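What Students Remember From a Course, Ten Years Later

A new working paper from the education research group at Durthorpe takes on a question that most course evaluations skip: what is left of a class long after the grades are in? The answers are a treat to read, and a few of them ought to get department heads talking.

The team tracked down 578 former students of Clallthorpe, a public college with a mix of two-year and four-year programs, and asked each of them to think back to one required course taken 10 years earlier. They could pick any course they liked. Then came a long phone interview, with open questions first and a short quiz on the course material at the end.

The quiz scores were low, as you might expect. Former students had lost most of the formulas, dates and definitions. But the open questions brought up a flood of detail! People could describe an assignment from start to finish, down to the mistake they made halfway through and what the instructor wrote in the margin. Assignments that ran over several weeks came up far more often than exams did, and 40 percent of those interviewed said a single piece of coursework had changed how they went about a later job. 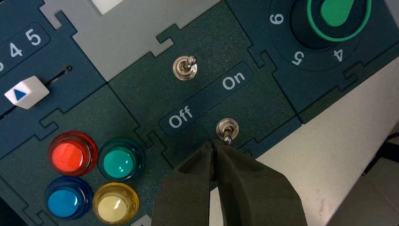 Memory, the authors argue, has usually been measured in too simple a way. A standard recall test marks each item as known or forgotten, a bit like the two labeled ends of a toggle switch, Off and On, with no setting between them. The Durthorpe interviews picked up plenty that sits in the middle. One former accounting student couldn't name a single rule from her tax course but walked the interviewer through how she would look one up, which forms she would want on the desk and where beginners tend to slip. On the quiz she scored zero.

The paper also looks at class size, and this part surprised me. Large lecture courses did better than their reputation, provided they included a discussion section that kept the same group together all term. Former students from those sections often remembered their classmates' arguments as clearly as their own (sometimes more clearly, and with some heat).

There are limits, and the authors are open about them. People who agree to a long phone call about an old class may well be the ones who enjoyed it, and Clallthorpe is only one college. A follow-up is already in the works at 5 more campuses, this time with students interviewed while they are still enrolled and again after they leave. Interviews at the first campus, Faron, start in May.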